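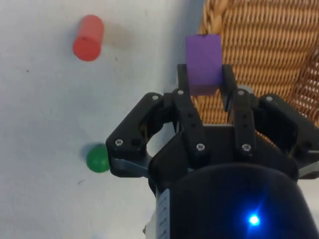 Getting marker dots off painted toy blocks?
Crisanto Tan, October 2025

I picked up a big secondhand tub of blocks for my niece (cylinders, cuboids, all solid colors) and a bunch have little dark dots on them. Soap did nothing! Anything that won't wreck the paint?

Omutcombe
Rubbing alcohol on a cotton swab, but try it on one you don't care about first. It took the red right off one of mine, so go light and stop if you see color on the swab.

hubmann300
baking soda paste, worked for me

Dovau
Are you sure it's marker? Mine were tiny dents with dirt in them. A dry toothbrush got most of it out.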